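Section 6: Setting Up Your Sourdough Starter Crock

You have now read the safety pages, or at least turned them. This section covers the Dreltberg crock from the moment it leaves the carton to the first loaf, a journey that takes longer than the carton suggests. The carton was written by the sales office in Utanton. They buy their bread.

What you need

The crock, its lid, the glass weight and the cloth cover are in the box. You will also need flour, water, a kitchen scale, a rubber band and a place in the house that stays warm and isn't somebody's favorite chair.

6.1 Wash the parts

1. Take everything out of the box, including the paper collar stuffed inside the lid. A surprising number of service calls end with the paper collar.

2. Wash the crock and lid by hand in warm water with a little dish soap. Rinse until you can't smell the soap, then rinse again.

3. Let the parts air dry on a rack.

CAUTION: Do not put the crock in the dishwasher. The glaze will survive. The clay foot on the bottom will not, and it leaves gray rings on the counter for as long as you own the counter.

6.2 Mix the first feeding

1. Set the empty crock on the scale and press the zero button.

2. Add 83 grams of whole wheat flour. Yes, 83. Pei-shan Sin worked it out in our test kitchen to suit the fill line, and has declined every request to make it a rounder number.

3. Add the same weight of lukewarm water. If it feels hot on your wrist, wait.

4. Stir with a wooden spoon until no dry flour is left. It should look like something you would use to hang wallpaper.

5. Put the cloth over the top and hold it in place with the rubber band. Leave the lid off for now.

NOTE: Tap water is fine in most towns. If yours smells like a swimming pool, let it stand in an open pitcher overnight. 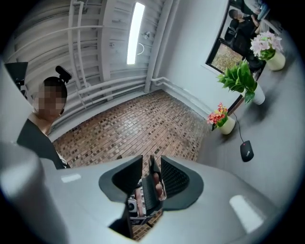
6.3 Wait

Most people find this the hardest part of the setup. The mixture will do very little on the first day, then bubble wildly on the second or third, and then go flat as if it had thought better of the whole arrangement. Keep going. The early bubbles come mostly from bacteria that get crowded out later, and the quiet stretch is normal. Sum-yee Ko on our help line takes calls about it all through February, when kitchens are cold and hopes are high.

1. Once a day, stir the mixture and throw away all but a large spoonful.

2. Feed what remains with flour and water as in 6.2. You can switch to half white flour after the first few days.

3. Scrape down the sides. Dried starter sets like cement, and we have seen a customer go at it with a chisel.

4. Move the rubber band to the level of the mixture so you can see how far it rises. (Tie the cloth on with string if you only own one rubber band. The Yeh model ships with 2, as its owners like to mention.)

CAUTION: Never seal the lid on an active starter. Gas builds up, and the lid is heavier than your light fixture is strong.

CAUTION: Throw out the whole batch if you see pink or orange streaks or fuzzy mold. Do not scoop around it. Wash everything and go back to 6.1.

6.4 Check that it is ready

The starter is ready when it doubles within 6 hours of a feeding and does so several days running. In a warm kitchen this can take a week. In a drafty one it can take about twice that, and the Prundisberg edition's thicker walls won't hurry it along, whatever your brother-in-law paid for his.

It should smell sour and a bit fruity. A whiff of nail polish remover means it is hungry, so feed it more often.

6.5 Storing between uses

1. Feed the starter and leave it out for an hour.

2. Rest the lid loosely on the crock, without the clamp.

3. Place it in the refrigerator, toward the back, and feed it once a week.

NOTE: A layer of dark liquid on top is harmless. Stir it in or pour it off.

The glass weight is for pickles. Please see Section 7.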